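Re: [bench] porosity in sterling castings, thick shank rings
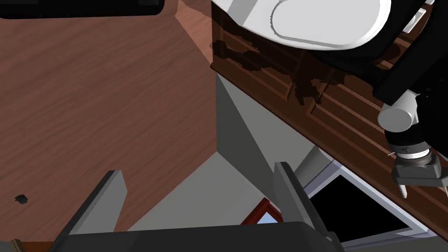

From: Dayana Cisneros
Date: October 19, 2018
List: bench

Yaw Dankwa wrote:

> We moved our signet rings from fabricated to cast in the
> spring and are getting pits under the bezel seat on the
> heavier sizes. They don't show until after the second
> polish. Same metal, same investment and same burnout as
> the thin bands, which come out clean. I have raised the
> flask temperature twice and it got worse. Is this gas or
> shrinkage, and how do I tell without sawing up stock?
>
> Also, is anyone using the Bralteck grain with the
> deoxidizer in it? The Valdovinos people say it can be
> reused 3 times. That seems high to me.

Yaw,

It sounds like shrinkage. Gas pits are mostly round with smooth walls, and they turn up all over the piece. Shrinkage is ragged, looks like small branches under a loupe, and collects in the last place to freeze. On a signet that place is the head, right where you are finding it. Raising the flask temperature keeps the head liquid longer while the sprue closes off, so the result you got fits.

You will have to saw one. Take a reject, cut through the head at right angles to the shank, sand to 1,000 grit and etch lightly. If the voids follow the grain edges, stop adjusting the melt and look at the sprue.

Where is the sprue attached now? You didn't say. If it is at the bottom of the shank, as it would be for a thin band, the metal has to feed the head through the thinnest part of the ring. The shank freezes first and the head has nothing to draw on. Move the sprue to the head, on the side or at the edge of the table, wherever you can clean it up. It should be at least as thick as the section it feeds, and short. If the design won't allow that, run a Y sprue to both shoulders and accept the extra filing.

Then bring the flask temperature back to where it was in the spring. With the sprue in the right place you may be able to go lower still. Change one thing per flask and write it down. I use a Cutitent saw guide and the lid of an old wax tin for the sections, and I label each half with the flask number before it goes in the etch. Halves get mixed up otherwise.

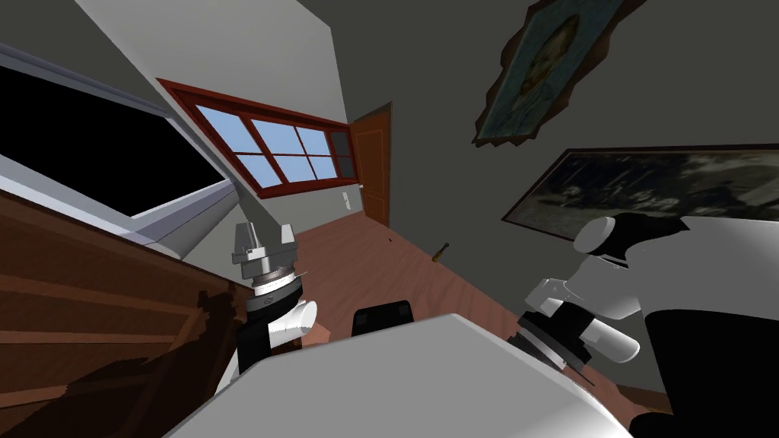
Two other points on the heavy sizes. Wax weight is the first. If you inject the signets solid, hollow the underside of the head. You save metal, the wall evens out, and the hot spot gets smaller. A customer who wants the weight can have a thicker shank. The second is tree layout. Keep heavy pieces off the same tree as the thin bands, since no one temperature suits both. If you have to mix them for a small order, put the heavy ones low, near the button, and keep space between the heads.

On the grain: I have used Bralteck for over 9 months. It pours well and the firescale is lighter. I would not go past one reuse, mixed half and half with new metal by weight. The deoxidizer burns off each time you melt, and after that you have ordinary sterling with a less certain makeup. Valdovinos may get their number from a closed vacuum machine. With a torch and an open crucible I would not count on it. Cut the buttons off, pickle them, and check for stuck investment before they go back in. Plaster in the melt breaks down and gives off sulfur gas, and then you will have both kinds of porosity and no way to sort them out.

My melt notes are for torch work only. If you are on an induction machine, ask Wakero for their pour table for sterling by section thickness. They sent me one when I asked, though it is in Fahrenheit and some of the rows go up to 2,000, which is too hot for what you are doing. Use the lower rows.

Post the section when you have it, with the flask temperature and the sprue size.

Dayana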